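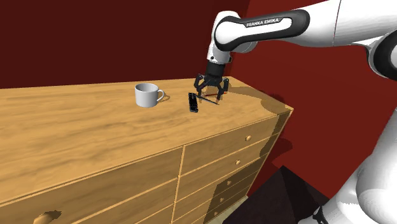

Ticket 210: Gripper closes on both pens in the dresser task

Project: Marasero (student robotics club, simulation group)
Opened by: Suha Dabbas
Assigned to: Paora Whitcombe
Status: Closed

Problem

The task is to pick up the red one and leave the dark pen where it is. On the dresser layout the two lie close together in a narrow V, and the fingers come down over both. When the gripper closes, the dark pen gets dragged along or the red one rolls out. The same script works on the desk layout.

Steps to reproduce

1. Load the dresser layout with the mug, the black device and both pens.
2. Run the pick script with default settings.
3. Pause when the gripper is low over the top, fingers open.
4. Step forward until the fingers close.

Log

Suha: Ran it 9 times with the default seed. Same result every time, so it isn't random placement. Attached the view from just before closing.

Paora: Can you check the grasp target? In your view the right fingertip is just above the end of the dark pen. I would expect it to be farther along the red one.

Suha: Printed it. The target is the midpoint between the two pens. The script seems to treat them as one object.

Paora: That fits. Nadja changed the grouping distance in March so the mug and its handle would stop showing up as separate parts. The pens are now inside that distance.

Nadja Wyss: Yes, that was me. I only tested it on the desk layout, where the pens are far apart. Don't put the old value back or the mug breaks again. Group by object ID first and use distance only for parts with the same ID.

Suha: Done on my branch. The target is now on the red one. The left finger still touches the dark pen on the way down.

Paora: Rotate the wrist to line up with the V and approach from the open end, on the right. Also open the fingers less. The default opening is set for the mug.

Suha: Rotated the wrist and cut the opening. No contact with the dark pen on the default seed. Starting the long run on the Hondholm machine.

Suha: Long run finished. 1,000 trials, 2 failures. In both, the black device was placed too close and the planner gave up before moving. No double grasps.

Paora: Good enough for this ticket. Please open a new one for the planner.

Resolution

Objects are grouped by ID before distance. Finger opening is now set per object. Merged by Paora. Anyone with an older copy of the dresser layout needs to pull again, as the old file has no IDs for the pens.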